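Wullevo Student Robotics Project
Progress report, 12 June 2018

Work on the door-opening task continued this period. The team has logged 1379 trials across 3 door types. Grip pad wear is still the main fault, and 2 spare sets are on order from Zoltach.
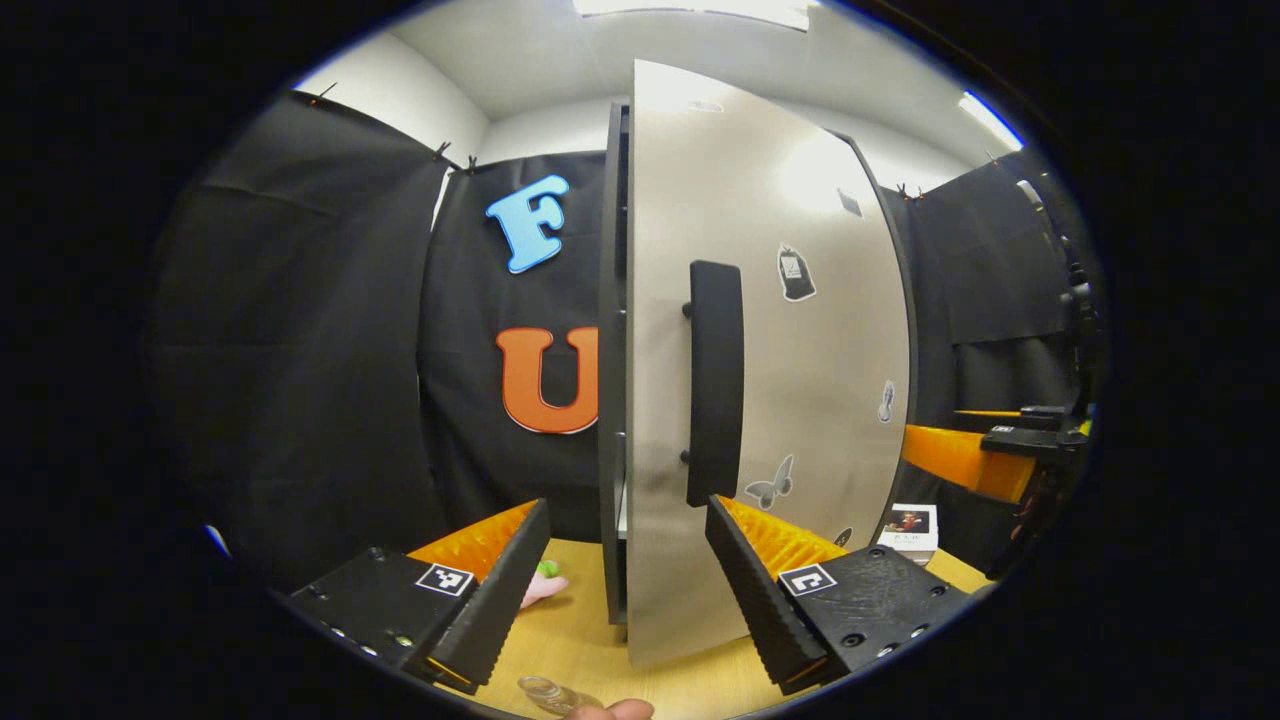
Finger alignment is now checked before each run. Both mounting blocks carry a printed marker, and the ridged black pads face each other across the gap. The cabinet door has a vertical black handle, fixed at top and bottom.

Remaining budget covers about 11 sessions.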